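Cukstead for Your Editor: Frequently Asked Questions

What does Cukstead do?
It folds your import blocks the moment you open a file, so you land on real code. One job, and we love how much calmer a big project feels with it on!

Which files does it work with?
C#, VB and TypeScript right now. Python is next on the list, and the early builds are looking great.

Can I turn it off for one project?
Yes! Open the Cukstead menu, choose Project Settings and clear the Fold on Open box. The setting is saved with the project, so your teammates get it too.

Will it slow down startup?
We worked hard on this one. Our biggest test solution, Priddale, has 447 files open at once, and folding them all adds 29 milliseconds.

My imports stay open. What's wrong?
Check that outlining is turned on in the editor itself. If a file has fewer than three imports, Cukstead leaves it alone – you can change that number under Advanced.

Does it get along with Sistov?
Very well. Sistov sorts your imports on save and Cukstead folds whatever it finds, in any order. Update to Sistov 7 or later first, as older versions reopen every block after a save.

Can I use my own shortcut?
Sure. Search for Cukstead.ToggleImports in the keyboard options and press any combination you like.

Where do I report a bug?
Use the Yakubu tracker, and please attach your log file. We read every report, and plenty of the features added in May started out there – keep them coming!

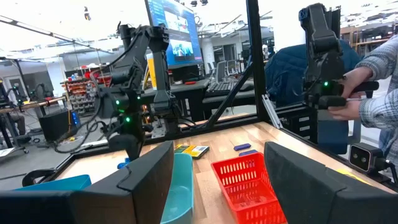
Red and teal plastic containers on a butcher-block tabletop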